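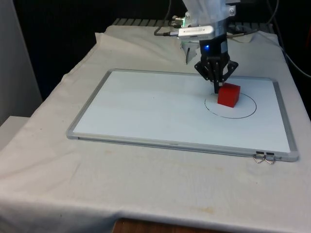
Whiteboard on the table, with the arm above it.

Home Fiction Match Reports Archive Contact

NOTICE TO SUPPORTERS OF DRINLEY

The Club confirms that its left back will not be available for the second leg against Clandov. He was substituted in minute 41 of the first leg and has since been assessed by the medical department, which found his left hamstring to be sound and his right hamstring to be sound. The player maintains that he can't run toward the north goal.

The Club has reviewed its records. In 89 appearances he has run toward the north goal without complaint. Supporters are asked not to write to him on the subject.

An approach was made to Lau for the loan of a defender. Lau replied that its own left back had reported the same difficulty in September and now trains only in the second half.

The manager has therefore selected the reserve goalkeeper, who is willing. Should the coin toss go against Drinley, the captain has been instructed to ask politely for another.

Tickets for the Primo Stand remain on sale. Holders of seat 99 will be facing north and should inform a steward if they feel anything.

Last updated: 1/10/18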